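Home | Cells | Data | Maintenance | Contact

Filed under: Bench robots, Setup notes

# Ruvside two-arm sorting cell

Everything you need to get the Ruvside cell running and keep it that way! Two black arms work over a glossy white table, putting crayons into plastic bins. It's a lovely little cell to look after once the grippers are zeroed.

## Start of day

1. Wipe the table with a dry cloth.
2. Power the left arm, then the right, and wait for both to report ready.
3. Run `home_both` at speed 80.
4. Close each gripper fully and enter the reading in the log. Left should read 184, right 265.

If a reading is off, rerun `zero_grip` before touching anything else (it fixes most things, I promise). 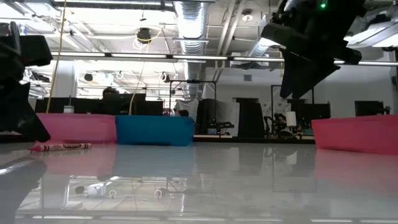

The shiny top throws reflections that used to fool our bin finder, so the detector now masks the tabletop and looks only at the rims. Much happier! Redo the mask whenever a bin moves.

## Every 600 cycles

- Check the finger screws and snug them up
- Look over the cables at each wrist
- Clean the fingertips; crayon wax builds up fast
- Save the log to `logs/wikden/`

Finger swaps are in `docs/fingers.md`, with great notes by Afshin Abbasi. Re-zero after any swap, even if you only changed one side.

Last updated: 2026-08-11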